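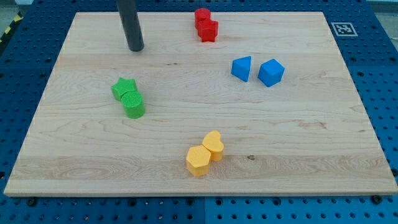

I bought the blocks in February from Finau, a secondhand shop in Trultesthorpe that mostly sells kitchenware. They were in a freezer bag on the shelf with the baking tins. I paid 2 dollars for the bag and didn't look through it until I got home.

They are small, in red, blue, green and yellow. The shapes are cylinders, stars, triangles and so on. There was no box and no maker's name on any of them. The red ones have the most shine. I washed them all in the sink with dish soap and dried them on a towel.

What I wanted them for was sorting. My kid is two and has started putting things together by color without being asked. Socks, crayons, the lids from the snack tubs. I thought blocks would be easier on the rest of the house than lids.

The first problem was where to do it. On the rug they get lost in the pile. On the kitchen table they roll, at least the cylinders do, and the table has a slope toward the window that we have never fixed. A tray worked for a few days, but the one we have is printed with lemons, and yellow blocks on lemons is a bad idea.

So now we use a plain board. Mine is maple, pale, with the grain running the long way and a few darker lines in it. It was sold as an offcut at Akgül, the lumber place past the bus depot, and cost more than I expected for an offcut. I sanded the edges with 220 grit and left the rest alone. No oil so far. I may do that in the summer when I can leave it outside to dry.

Pale wood is good for this. Every color shows up on it, and there is no pattern to compete with. It also gives a clear edge to the activity. Blocks go on the board. When we are done, the board goes behind the bookcase and the blocks go in a Fokach tin that used to have crackers in it.

The way we play is simple. I put out one block of each color, well apart, and hand over the others one at a time. Each one gets set down against its match. I try to pick different shapes within a color, so that a red cylinder ends up next to a red star. With two the same shape it is too easy to match by shape and you can't tell which one is being sorted. Fewer blocks is better. When I tipped the whole tin out, most of them got thrown.

Blue and green still get mixed up in the evening under the lamp. In the morning by the window it goes fine, so I have stopped doing it after dinner.

Next I want to try sorting by shape, which I think will be harder with this set. I also need a better lid for the tin. The one it came with sticks, and I had to use a butter knife on it again this morning.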